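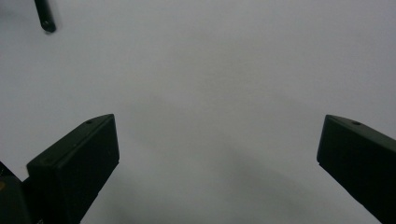 **Project report: Clearing and Maintaining a Plain Work Surface in a Shared Student Kitchen**

Submitted by: Houda Kabbaj
Residence: Clalolano Hall, second floor
Date: 22/02/2022

## 1. Purpose

The project examined how the main counter in the Clalolano Hall kitchen was used between meals, and whether a simple tidying routine could keep it available for food preparation. The kitchen serves 46 residents. Complaints about the counter were recorded in the floor log from November onward, most of them concerning items left overnight.

## 2. Existing conditions

The counter is a single run between the sink and the refrigerator. Before the project it held two dish racks, a toaster, a kettle and a changing collection of jars and mail. Residents preparing meals generally moved these items to the windowsill and did not return them. Pale surfaces of this type show shadows and smears under the ceiling light, and several residents said that they could not tell by eye whether the counter had been wiped.

## 3. Method

A budget of 200 dollars was approved by the residence office. It was spent on a Tirkard wall shelf, a set of Guter hooks and cleaning supplies. The remaining items were handled as follows:

- The toaster and kettle were moved to the shelf above the outlet.
- Mail was redirected to the tray at the entrance.
- Jars without a name were placed in a box for one week and then discarded.
- One dish rack was removed.

The last resident to cook each evening was asked to clear the counter, wipe it from the sink toward the refrigerator, and initial the sheet on the door. A 500 ml spray bottle was kept under the sink and refilled on weekends.

## 4. Results

The sheet was initialed on most evenings. Gaps occurred mainly during the examination period, when meals were eaten late. The shelf was accepted quickly. The hooks were less successful, as two came loose under the weight of the larger pans and had to be mounted again with screws.

The removal of the second dish rack was disputed. Residents who cook in groups reported that one rack was too small, and a folding model from Amrani was placed beside the sink at their request. It is stored flat when empty.

## 5. Recommendations

The evening routine should continue through the end of the term. The light above the counter should be inspected, and the sign-off sheet should be replaced monthly. A second shelf may be considered if funds remain.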